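WORK AND AUTOMATION - Week 8 handout
K. Vrabec (tutorials: D. Halás)
Notes as given in the lecture, tidied a bit. Read with the Gronier case.

1. Where we left off

Last week: task vs job. A job is a bundle of tasks, the machine takes some of them and the leftovers get re-bundled. Question for today is who does the re-bundling and whether anyone gets asked.

Case is Gronier, a mid-size pathology lab, day and night shifts. 50 bench staff when the sorting project began. Software from Indix, arm and install by Hudec. Management's word for it all was "relief". Keep that word in mind.

2. The work before

Vials come in by courier, get scanned, uncapped, split, recapped, racked by test type. Racking is the dull bit. Also the bit where people talked to each other, caught the odd mislabelled tube, taught the new ones. None of that in the position description.

Peak load 458 vials an hour across the bench. Wrist complaints common, see the survey in the reader (145 responses, all sites). So don't romanticise it. People were sore.

3. What changed

- Racking to the arm, first on nights, then both shifts.
- Pay grade same. Title changed from "bench assistant" to "cell attendant". Union objected to the title more than to the arm, worth asking why.
- Breaks. Used to be taken when the bench was clear, now when the cell pauses. Small thing on paper, came up in nearly every interview.
- New tasks: loading, clearing faults, signing off the log. Fault clearing is skilled work and was not costed as skilled work.
- Tacit checks gone. A person racking a tube notices a cracked cap. The arm checks what it's been told to check.

4. Planning in simulation

Hudec laid the job out in simulation before anything was bolted down. Normal practice, cheap, sensible. But look at what gets modelled. Vials, racks, reach, floor. Go through the render below with the person next to you and list what a bench assistant would want to know that isn't in it. Five minutes.

Pointers: the racks at the front are numbered 4 down to 1 going left to right. Who would that numbering suit, the person loading or the person writing the program? Cap colours, blue and orange, carry meaning to the staff. Do they carry any to the machine? And where would you stand to reach rack 3 with the gripper over it?

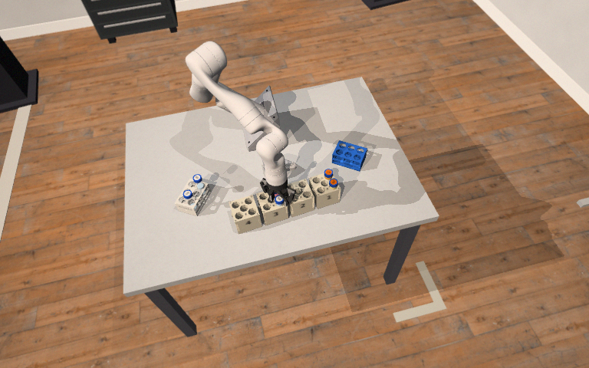 5. Consultation, or not

Bench staff saw the layout after it was signed off. One comment sheet, one lunchtime session. Two requests came out of it: bring the loading side closer to the door, and a stop button reachable from a chair. Second one done, first one "noted".

Compare Toltent (reader, second case). Same kind of arm, same supplier. There, four of the bench staff sat in on the simulation meetings from the start and could ask for changes. Took longer, eight weeks extra. Fewer people left in the first year. Careful though, Toltent also had a better roster to begin with, so you can't put it all down to the meetings. Halás will go over this in tutes.

6. Terms you need

Deskilling - Braverman's sense, not just "job got easier".
Residual tasks - whats left for people once the machine has its share.
Work-as-imagined / work-as-done - the plan vs what actaully happens at the bench.
Pacing - who or what sets the speed. For exam purposes always say which.

7. For tutorial

Read the Gronier interviews, at least the night shift ones. Bring half a page on one residual task: who picked it up, was it in the plan, was it paid. Any workplace you know is fine, a supermarket, a warehouse, your mum's office.

Essay topics go up 4/16/21. Extensions through the faculty centre please, not by email to me.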